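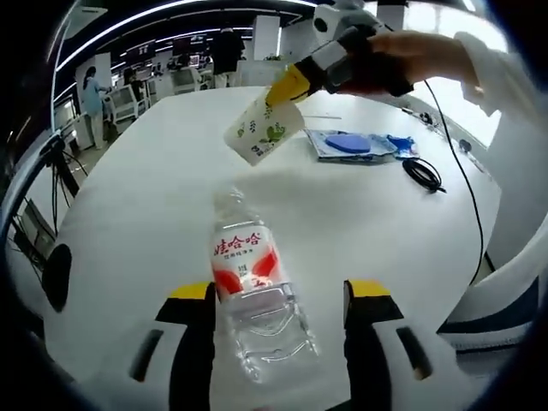 Shared table, sponge, cups: what is the etiquette?

Posted in Office Life, 22 November 2025

Skorken
We have one big white table at work and it belongs to everyone, so it gets wiped by whoever loses patience first. That's me. At present it is home to a bottle of water, a paper cup with leaves on it and a blue sponge on packaging far grander than the sponge. Do I clear the lot, or only what is plainly rubbish?

Mabuza
Bin the wrappers. Leave the bottle. Touch another person's water and you'll be hearing about it in February.

Vasitz
Disagree. Anything left on a shared table after hours is a donation. Our place has 200 staff and I haven't bought a biro since I joined.

Skorken
Remind me not to sit near you. My first go was to herd it all into one cluster, bottle and cup on the left, plastic beside them. As tidying goes it was mostly relocation.
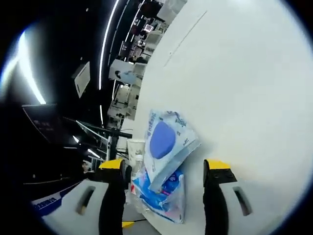 Re: Re: Shared table, sponge, cups

Bruver
You've made a heap. I say this as a man with 2 heaps of his own.

Mabuza
Is the sponge for the table or did it just end up there? If it's for the table, take it out of the plastic and use it. A sponge in a bag cleans nothing.

Skorken
I daren't. It might be somebody's good sponge.

Vasitz
There is no such thing as a good sponge.

Bruver
There is, and mine lives in a drawer so that people like Vasitz can't get at it. Skorken, put a tray at one end. Loose stuff goes in the tray, tray gets emptied when it's full.

Mabuza
We tried a tray. It's a second table now, only smaller.

Skorken
Tray ordered anyway. Will report back if the cup moves.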